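New old processor, and a Sunday gone

Right. Quick one because the potatoes are on and I've got to be out by six.

The desktop has been dying since May. Not properly dying, just that slow sulky thing where you click on a folder and go and make tea and come back and it's thinking about it. I do the accounts for the Stullden stall on it (sandwiches, for anyone new, Firdevs Tuncer makes them and I do everything with a number in it) and the big spreadsheet now has 3,009 rows. Opening it was a two-biscuit job. Saving it, don't ask.

I looked at new machines. Looked at the prices. Closed the tab.

So — second-hand processor, same socket, two steps up from what was in there. 20 quid from a man off the local selling page, who handed it over in one of those plastic clamshells inside a bread bag. Fair enough. Had to check the board would take it first and that was most of Thursday evening, reading a forum thread of 333 posts in which people mostly argued about something else. Post 234 had the answer. If you've got the same board as me: update the BIOS BEFORE you take the old chip out. Before. It won't start with the new one otherwise and then you're putting the old one back in, swearing.

Things I had out on the table: one screwdriver, kitchen roll, the strong alcohol stuff for cleaning, tube of thermal paste, a mug for screws. Forgot the torch, went back for the torch.

Cooler off first. Run the computer for ten minutes beforehand so the old paste is soft, then twist, gently, don't yank. I yanked one years ago and the processor came up with it, stuck to the bottom, pins bent like a comb somebody sat on. Twisted this time. Came away fine. The dust underneath though. A whole felt slipper's worth. Also a staple?? No idea.

Then the wiping. The metal lid on top of a processor is what the cooler presses down on, and old paste on there goes grey and crusty and gets everywhere, I had it on my elbow. Kitchen roll, alcohol, wipe, turn the paper over, wipe again. Hold it by the edges. I do like the look of them once they're clean, a silvery plate with that thin bit of green-blue board showing past the edge, and writing you can only read if you tilt it away from the lamp.
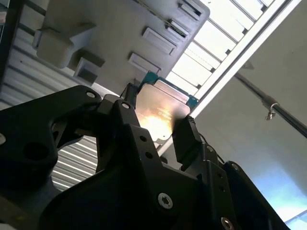

Elif Naz Coşkun

Getting the new one in took all of four seconds after an hour of working up to it. Lever up, find the little triangle in the corner, match it to the triangle on the socket, let it drop. It should drop. If you are pushing you've got it the wrong way round, so stop, lift it, look again. Lever down. There's a creak when the lever goes down on mine which I hate every single time and which apparently is normal.

Paste: a pea. People get very heated over this, a line, a cross, five dots, spread it with a bank card. I did a pea. Tube was older than I thought and the first bit came out watery so I squeezed that onto the kitchen roll and used what came after.

Cooler back on, screws in a diagonal order, few turns each. One screw wasn't in the mug. Found it in my sock. Fan cable plugged back in (I forgot it, got the lid on, remembered, took the lid off).

Pressed the button and nothing. Horrible silence. Then I saw the switch at the back was off. On. Beep. Fan. Picture on the monitor!

Spreadsheet opens before I've sat back in the chair now. Temperatures fine, I've had it running all afternoon with music going and forty tabs, no complaints. Firdevs came round, looked at it and said it looks the same. It does look the same.

Couple of people asked after the last post what I'm using for the stock side of things. Still Dillia for orders, still a paper notebook for bread. I tried Cludodora for a month and went back, too many menus, and I couldn't get it to show me one week at a time without clicking through three screens. If someone knows the trick to that, tell me in the comments.

The old processor is in the clamshell in the drawer with the batteries. Works perfectly well, just slow. If anybody local wants it for a cheap build or to practise on, it's free, come and get it, I'll throw in what's left of the paste (don't use the first squeeze). Otherwise it goes to the Mac an tSaoi repair table in the new year, they take loose parts as long as you write on the bag what it is.

Still to do — the case fan at the front rattles, and I want to tidy the cables becuase it's like a bird's nest behind that panel and I only got the side back on by leaning on it. Not today. Desk wants clearing as well, there's alcohol wipe rings on the varnish and bits of grey on the tablecloth that I'm told is not coming out.

Potatoes are boiling over, off I go. Stall post with the winter prices goes up tomorow night.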